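6 Dec 2019
Bench notes, Flider hand-held gripper kit, review unit from Mekham

Second week with the kit. Notes so far are scattered over three files, so this entry pulls together what Remedios Evangelista needs for the purchase decision and leaves the raw logs where they are.

What we were sent: one hand-held gripper, one spare pair of finger pads, a charging lead, the Skitidano desktop software and a licence for the upload service. The printed manual is the May edition and does not match the current menus. Use the PDF from the support page.

Setup. Calibration took two attempts. The first failed because the software expects the jaw fully closed before it asks for it to be closed. Start closed, press the button, open fully, wait for the tone. I have written this on the lid of the case. Jaw position reading drifts a little after a long session and comes back after recalibrating. Mekham say this is known and will be dealt with in firmware. No date given.

Recording. Sessions are split into clips automatically when the jaw opens and stays open. The threshold is set in the preferences under Timing, not under Capture. Default is 700 ms, too short for cloth, as I tend to pause with the jaw open while choosing where to take hold. Raised to 1,000 ms and the false splits mostly stopped. Clip count on the review account stands at 2,017, including the bad ones from the first two days. Those should be deleted before anyone trains on the set.

Upload. Works on the wired connection. On the wireless it stalls and then restarts the whole clip from the beginning — no resume. The service accepts up to 6 clips in parallel, and the setting has no visible effect on speed here.

Comparison with the Yap unit we had on loan: the Yap is lighter and its trigger is better. Its software is worse in every respect, and it had no usable export. The Flider exports plain files with one folder per clip, and our existing loader reads them after a small change to the timestamp column.

Soft goods. Rigid objects gave no trouble, so this week is all household textiles in clutter: layered fabric, stuffed cushions, things lying against each other. Grasp point matters more than closing force. Taking hold of a fold is easier to repeat than pinching a flat surface.
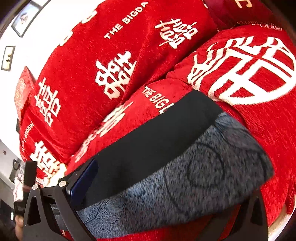

Can the clips be used without paying for the upload service?
Local export is included with the desktop software, so clips can be kept and processed on our own machines. The service adds storage and the automatic quality check.

Pads: inspect at the end of each session and wipe with a dry cloth. Lint builds up at the edges. Spares are sold in pairs only.

Open items
— Ask Mekham for the price of the kit without the service.
— Get the firmware date in writing.
— Repeat the drift check with the room heating off.
— Remedios to try the loader change on her own machine before I merge it.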